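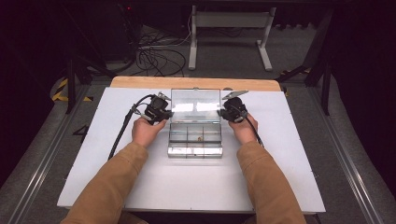

Teaching by Hand: A Gallery from the Sorting Bench

The organizer box is open and both grippers are in hand, with one little tan piece sitting in a middle compartment. I'm fond of this picture - it has the whole job in it, give or take, and it was the one I kept coming back to when I was putting this page together.

We use cookies to remember your preferences and to see which pages are read. By continuing to browse you accept our use of cookies.

I promised Lena Czarnecka back in July that I would put something up about the hand-teaching work, and it has taken me until now to sit down with a pot of tea and do it. There is only the one picture in the gallery so far, so you will have to forgive me if I go on a bit underneath it. Anybody who has spent an evening with our group will know that I do go on!

The idea behind the project, which we call Moya, is that a person shows the task with the same sort of fingers a robot would use. You hold a gripper in each hand, you do the job at whatever pace feels comfortable, and the recording of what you did becomes the lesson. Before Moya we did everything by remote control, sitting at a desk with a pair of handles while the arm copied us from across the room, and I still have a soft spot for that way of working. It was slow, though. Gwilym Hughes could manage it beautifully and the rest of us dropped things.

With the grippers in your own hands you get a good deal of your natural feel back, and newcomers pick it up within an afternoon. The part that takes patience is learning to move as if you had two fingers a side. Your wrists want to do clever things that an arm can't follow, and you have to keep reminding them to behave. Dwynwen Griffiths used to play the cello and she says it is a lot like being told to relax your bow arm - you know exactly what is meant and it does no good whatsoever for the first week.

A clear box with small compartments is a favourite of mine for practice. A hinged lid is a job in itself, and the thin dividers leave you very little room to be careless when you go in for something small. Clear plastic also gives the software some trouble, what with the light bouncing off it and the dividers being so hard to make out, and we would sooner find that out early on. Cledwyn Sayce would like us to move on to coloured trays. He and I have agreed to disagree until Christmas.

We have six regular demonstrators at the moment and 119 recordings that we are happy to call good. The plan is for 1,000 by the time the project wraps up, and Lena, who is an optimist and a lovely person to work beside, talks about 2,000. A recording gets thrown out if the person hesitates for too long or has to start over, and I have thrown out plenty of my own. It stings a little each time, but you do get better at letting them go.

A few things I tell people on their first day. Keep your elbows loose, and have a look at where your cables are running before you begin. Close the fingers gently and let go gently too, because a piece that springs out of a compartment can take ages to find. Stop for a cup of something when your thumbs get tired.

Many thanks to Glenys Llewellyn, who read this over and took out several paragraphs about my thumbs. More pictures will go up as I get them sorted, and if you would like to come along and try the grippers yourself, drop us a line and we will find you a spot at the bench.

Last updated: 7 September 2022

Related

Remote control for beginners: notes from the Zokari arm
Why we throw recordings away
Gwilym's guide to picking up small things
Lids, latches and hinges: the Gravia practice set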